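Is the Bavine community safety report worth anything?

Posted 04/12/2018 in Neighbourhood & Justice

Our council in Cleltow wants to bring in the Bavine patrol program, the one they've been running over in Skevthorpe. The flyer says 423 residents were surveyed and most "felt safer" after the first year. My son is 15 and he and his mates already get stopped walking home from the bus. I can't find where it says who was surveyed, or whether anyone under 18 was asked at all. Has anyone here lived with it? I have to decide whether to speak at the December meeting and I'd like more than a flyer to go on.

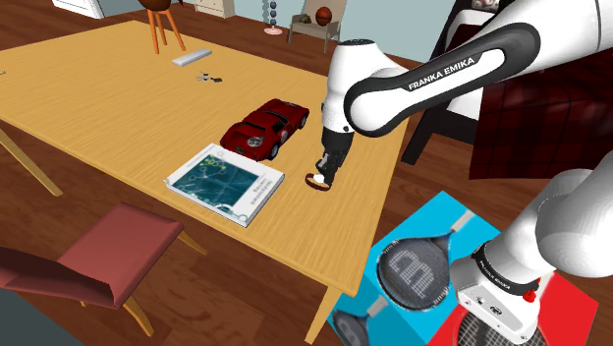
2 replies

murin_street
I rented in Skevthorpe for most of the trial. Felt safer compared to what? They never published a survey from before the patrols started, so there's no starting point. The forms went out with the rates notices, so renters like me didn't get one, and in our end of town nearly everyone rents. I asked at the counter and was told the full report was "being finalised". That was in autumn.

What I'd ask for in writing is the number of stops, the ages of the people stopped, and how many stops led to a charge. If they say they don't record it, get that in writing too. Our neighbours' boys were stopped so often they started taking the long way round by the oval. None of that shows up under "felt safer".

I wouldn't say it did nothing. The car park behind the shops was quieter at night, but they put new lights in that same winter, so who knows which did it.

plainoldgate
Speak at the meeting. We had something like it years ago and it cost 400 dollars a household by the end, once they added the levy. Can't remember what it was called. Might not have been Bavine — same colour vests though. Bring your son if he wants to come, they behave better with kids in the room.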